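Nurnbridge Facilities Service Desk
Ticket 171: Divided cardboard trays, compartments not holding shape
Status: Resolved
Location: Serkton Building, second floor workroom

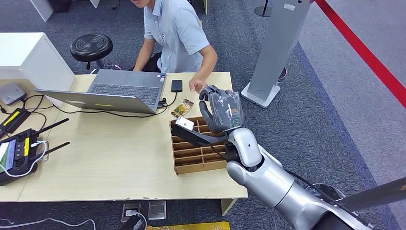 Summary of request

The requesting office reports that the divided cardboard trays supplied by Plindetti do not remain square once assembled. The partitions lean toward one corner, and the small compartments narrow to the point that items cannot be placed in them from above. The office asks whether the trays are defective and whether replacements can be issued before the December stock count.

Initial response

The requester was asked to confirm the number of trays affected and whether they had been assembled from flat stock or received already assembled. The requester replied that 28 trays had been received flat and assembled by office staff, and that 14 of them showed the fault.

The requester was further asked whether the trays had been stored under other supplies. The reply stated that they had been kept on an open shelf with nothing on top of them.

Log

9:10 a.m. Technician attended the workroom. Affected trays were separated from the remainder and placed on the side counter.

9:25 a.m. One affected tray was taken apart. The long partitions had been inserted with the slots facing down. The short partitions had therefore seated only partway, leaving the grid free to shift.

9:40 a.m. The same tray was reassembled with the long partitions slots up and the short partitions pressed down until the top edges were level. The grid held square when the tray was lifted and set down again.

10:05 a.m. The remaining affected trays were corrected in the same manner. Five had torn slots and could not be reused.

10:30 a.m. Supplier contacted regarding the torn partitions. Plindetti advised that partitions may be ordered separately under the Salazar account and that complete trays need not be returned.

Resolution

The trays are not considered defective. Replacement partitions have been ordered for the five damaged trays. The outer cartons have been retained in the supply closet and should not be discarded.

Instructions to the requesting office

Insert long partitions first, with slots facing up. Press each short partition down fully before adding the next. Do not lift a tray by its partitions. Please keep loose supplies off the top edges of trays that are in use.

Further reports concerning these trays should be added to this ticket. The ticket may be reopened by reply until the partitions have been delivered.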